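### 3.2 Table-top sorting of small containers

The second group of trials concerned the clearing of small containers from a table into an open bowl. The task was chosen after the household survey described in Section 2, in which 123 table tops were recorded in lived-in flats. Small bottles of the kind used for spices, food colouring, drops and cosmetics were among the items most often left out at the end of the day, and householders tended to gather them into whatever bowl or dish was nearest before carrying them elsewhere. Zapata and Woldemariam (Section 2.3) refer to this as intermediate gathering. It differs from putting away in that the receiving vessel has no fixed place and no assigned contents.

Three properties of the receiving vessel were of interest: the stiffness of the rim, the opacity of the wall and the slope of the inner surface. Glazed bowls from the Fesetti range were used as the rigid reference. The soft condition used thin plastic bowls which had already seen ordinary kitchen use and had lost some of their shape. Worn bowls were preferred over new ones, as the survey had found very few new ones in the homes visited. No attempt was made to restore the rims before a trial.

The bottles were drawn from a mixed pool assembled by Londoño. Labels were left in place. A bottle with a paper label presents a different surface to the bowl wall than a bare one, and removing the labels would have made the pool less like the contents of a real table. Caps were closed by hand to a firm stop and checked before each session.

All trials in this group took place on a round table with a single pedestal, set beside the window in the Eralov room. A round top has no corner against which a container can be squared up, and so the starting positions were given as a bearing and a distance from the centre of the table. The bowl was placed a little off centre in every layout, with the bottles standing to one side of it. Figure 4 illustrates a two-bottle layout in the soft condition.

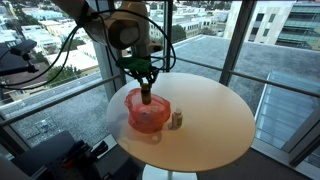
**Figure 4.** Two-bottle layout, soft condition. One bottle is held over the translucent bowl; the second, with a white cap, stands on the table to the right. Note the uneven rim of the bowl.

Each layout was repeated 20 times, with a rest of 30 seconds between repeats during which the bottles were returned to their starting positions. Sessions were held in the morning only. By early afternoon the light from the window had moved far enough across the table to produce strong highlights on the glazed bowls, and the two bowl types could no longer be compared on equal terms. The effect was weaker for the plastic bowls, which have a duller sheen, but the same hours were kept for both.

A placement was recorded as settled when the bottle lay or stood within the bowl and no part of it rested on the rim. Bottles which came to rest across the rim were recorded as bridged. A third outcome, displaced, was used where the bowl itself had moved on the table by more than 8 millimetres, whatever the final position of the bottle. The displaced outcome was added in February, after Navaratnam observed in the pilot sessions that light bowls could slide a fair distance while still receiving the bottle, and that the original two-way coding took no account of this.

Bridging was more frequent with the soft bowls. The deformed rim is higher at some points than at others, and a bottle released near a high point tended to lodge there. Turning the bowl so that a low point faced the standing bottles reduced the effect, although the gain was smaller for tall bottles than for short ones. In the rigid condition the orientation of the bowl made no measurable difference, as would be expected from its symmetry.

The order of placement also mattered. The first bottle usually came to rest on its side and the second was then received against it – in the soft bowls this produced a slight bulge in the wall, and on occasion a small movement of the whole bowl. Figueroa has suggested that the first bottle acts as ballast and that displacement should therefore fall as the bowl fills. The present data support this for the glazed bowls only. For the plastic bowls the change was within the spread of the repeats.

Some limits of the arrangement should be stated. The smooth table top offers less friction than the oiled wood and cloth-covered tops that were common in the survey, and displacement is probably overstated as a result. The pool contained no bottles with droppers or pump heads. The Dravel mat used in Section 3.3 addresses the first of these points, and the results with and without the mat are compared there.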